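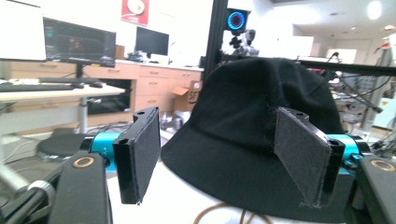 Chapter 7
Who Gets to Ask the Question?

I ran for student council once, at sixteen, and I lost by 3 votes. The week before, I'd gone up and down the lunch line asking everybody how they planned to vote, and I was winning easily! What I'd done, of course, was ask the lunch line. The kids who brought sandwiches from home ate out on the steps, and they liked the other girl.

I still think about those steps whenever I open a poll. So before we get to margins and weighting (that's Chapter 8, and you'll want a calculator), I'd like us to spend some time on the people in the sample and how they got there.

We'll work mostly with one local race, the contest for mayor in the town of Plallar. Two candidates, Aniela Wysocka and Delyth Humphreys, and one big argument over whether to close Malinowski Street to cars. The local paper, the Garnuvine, hired a small polling firm called Ikonar, which phoned 700 residents in June. Wysocka was ahead. Then her opponents got hold of the questionnaire, and things got noisy.

The trouble started with question one. Ikonar had asked people about the street closing first and about the candidates second - so by the time anyone got to the word "mayor," they'd been thinking about parking for a good minute. Does that matter? I used to say it hardly did. I've changed my mind, and I'll show you the numbers that changed it.

Then there's the phone itself. Calls went out between 5 and 8 p.m., when the day-shift folks are home and the bakery and hospital crews mostly aren't.

Before you read on, grab a piece of paper and write down who you'd have called, at what hour, and what you'd have asked them first. Keep it somewhere safe - we'll come back to it at the end of the chapter.

Key terms: sample, sampling frame, question order, nonresponse

7.1 The List Comes First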